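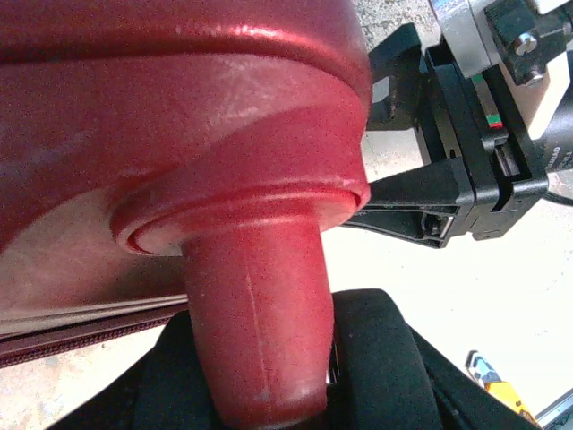 Padded fingers on the red stem. The pads are a line of their own in the budget.

1/ Xuelian Cui and I are putting together next year's equipment plan for the Plurkville workshop. Posting the working here as a few people asked what we're asking for and why.

2/ The arm itself is the easy part. We have two quotes, one from Prundari and one from Sutcliffe, and they're close enough that price won't decide it. Delivery might. Prundari say 6 weeks, Sutcliffe wouldn't commit before December.

3/ Fingers and pads come out of consumables. I've put in for 37 sets of pads. Xuelian wanted 69, which would see us through the whole year, but we'd rather reorder halfway and keep the cash for spares.

4/ Spares: one full gripper on the shelf, plus bolts, cables and a wrist bracket. Last year we had none of that and lost almost 4 weeks to a part that costs less than lunch.

5/ Wrist camera next. The stills go soft when the arm moves quickly, so I've asked Fosivus to price a faster one. I want the mounting plate included in the quote this time.

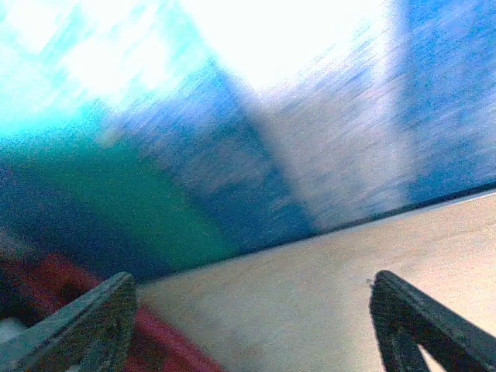 6/ Not in the plan: a second table, new flooring, a bigger compressor. All three can wait a year.

7/ Draft goes in at the end of the month. If you've bought padded fingers in bulk, tell me what you paid and how long they lasted. Replies or DM both fine. Rania Zoubi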